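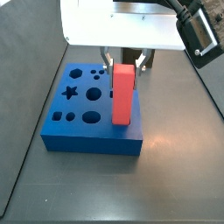

The woman who runs Ginico has spent most of her working life deciding what happens to toys after children have finished with them, and she would like it known that children have finished with them much sooner than you think. Ginico is a toy library, a members' club for things that used to be bought, adored for a long weekend and then stepped on in the dark. For a monthly fee, families borrow seven toys at a time and bring them back when the thrill is gone. The stock runs from train sets to the humble shape sorter, the kind with a star hole, a hexagon and a big round one, and it is the shape sorter that she brings up first when I ask what people borrow most. "Parents think it's a baby toy," she says. "Then I watch a grown man with a law degree try to put the star in crooked."

She agreed to talk on the condition that I leave her name out. She lives in a small town, she explains, and has opinions about other people's birthday presents.

We meet in the back of the library, which occupies a former carpet store and still smells faintly of underlay. I am given the good chair. The good chair, I find out later, is also available to members, under "Furniture, Pretend."

The idea began, as a lot of ideas do, with a closet that wouldn't shut. Her own kids were small, her relatives were generous, and by one November she had reached the point of moving the winter coats into the bathtub to make room for a play kitchen. "I was standing there with a plastic lobster in each hand," she says, "and I thought, somebody within a mile of here is about to pay full price for a plastic lobster."

She put a card up at the laundromat. Within a month she had a group of neighbors swapping boxes out of her garage, and within a year she had a lease, a label maker and a persistent problem with marbles. The collection now stands at 1450 items, a number she gives without looking anything up. She does the inventory herself, every year, over two days, with the radio on. She describes this as her vacation.

I ask what she has learned from it.

"That the box matters," she says. "If the box is bad, the toy is dead. I could lend out a gold-plated pony and if it came in a split box with a rubber band around it, people would walk right past."

So the boxes at Ginico are all the same, clear with a snap lid, and inside each is a card listing what should be there. The cards are a small literature. One reads, in full: "Farm. Complete except goat. Goat is at large." Another, for a tea set, warns that the sugar bowl has been glued twice and is tired.

Missing pieces are the thing everyone asks her about, and she has grown a little weary of the subject, in the way a dentist must get tired of hearing about flossing. There is no fine. There used to be one, and she dropped it when she noticed that people who lost a piece simply stopped coming in, out of shame, and kept the rest of the toy as well. "I was charging a dollar to lose a 40-piece puzzle," she says. "That's bad business even for me." Under the current system you write what is missing on the card and you are forgiven. Most pieces come back within the year, generally when somebody moves a couch.

What does she do about the ones that don't? She opens a drawer for me. It is full of wheels, pegs, dice, tiny hats, a great many arms. If you need an arm, you may look for one. Several dolls in the library have been through this process and she admits the results are mixed.

She has firm views on what makes a good toy, and they are not the ones I expected from someone who owns four drum kits. She doesn't mind plastic. She doesn't mind batteries much. She is suspicious of anything with the word "discovery" on the lid. Her main test is what happens on the second day. "The first day tells you nothing. The first day, they'll play with the tape." A toy that gets picked up again after breakfast, with no adult suggesting it, goes on her reorder list. Blocks pass. Anything that rolls passes. Doctor kits pass, provided there is somebody in the house willing to be ill.

The failures she remembers with more affection. There was the Runico, a wooden racetrack she bought secondhand that took a parent an hour to assemble and ran for the length of one short marble. It went out 30 times in its career and she believes it was finished on perhaps two of those occasions. There was a line of educational floor mats called Amow, meant to teach the names of farm animals, which made the right sounds in the wrong order. "You stepped on the duck and it mooed," she says. "I had one little boy who was corrected by his teacher. He was furious. He'd done his homework." She retired the mats, then had so many requests that she brought one back with a note on the lid. It has a waiting list.

The customers she talks about with more caution. Families with toddlers are the heart of it, along with grandparents who want a full toy chest for one week in the summer and a clean living room for the other fifty-one. There are a couple of waiting rooms. There is a man with no children who takes out a construction set every other Friday, returns it immaculate, and has never offered any explanation. She has never asked for one. He is her best borrower.

The trouble, she says, is December. Children may be perfectly happy with a borrowed dump truck all year, but no one wants to see a barcode on Christmas morning. Loans drop off a cliff in the second week of the month and don't recover until after New Year's, when parents come in carrying things in both arms and wearing a look she has learned to recognize.

"They want to donate," she says. "On the second of January. Still in the wrapper, some of it. I say, let's all take a breath."

Her answer to December is an event she calls Crăciun, after the Romanian word for Christmas. Her grandmother came from there and, by her account, gave every grandchild an orange, a pair of socks and one present that had belonged to somebody else in the family. The present had always been repaired, and you could always tell. At the library's version, every family brings one toy in good shape and leaves with one that is new to them, to keep. There is hot cider and a table for mending. Adults are asked not to steer.

This year's falls on Wed 12 December, after school, and the sign-up sheet by the door is already into the margins. She limits it to 30 families. Beyond that, she says, you get trading, and beyond trading you get lawyers.

I wonder out loud whether kids mind getting something used. She gives me the look again, or a cousin of it.

"Kids don't know what used means. They know what scratched means, and they like scratched. Scratched means somebody already found out it was fun." It is the grown-ups who hesitate, turning a thing over to look for a price. One mother last year apologized to her daughter the whole way across the parking lot for a bear with one replaced ear. The bear was being kissed at the time.

Does she make a living at this? She laughs long enough for me to drink some coffee. The fees pay the rent and the heat. Two mornings a week she does the books for a tile company, whose owner believes she runs a charity. She has stopped correcting him, as he has begun sending over the leftover boxes. She would like a second room, and a sink that isn't also the bubble-machine testing station. She would like the landlord to fix the sign, which still says CARPET, and which brings in one hopeful person a month wanting something in beige.

"I had a lady in here last spring who needed a hall runner," she says. "She left with a xylophone."

Did she bring it back?

"She's renewed it twice."

Before I go she insists that I take something home, a policy she applies to everyone and which I suspect accounts for a good share of the membership. I look at the puzzles for a while. I look at the drum kits and think of my neighbors. In the end I settle on the farm, with its card and its vacancy. She stamps it, slides it over the counter and tells me it is due in three weeks, and that if I see the goat I should call.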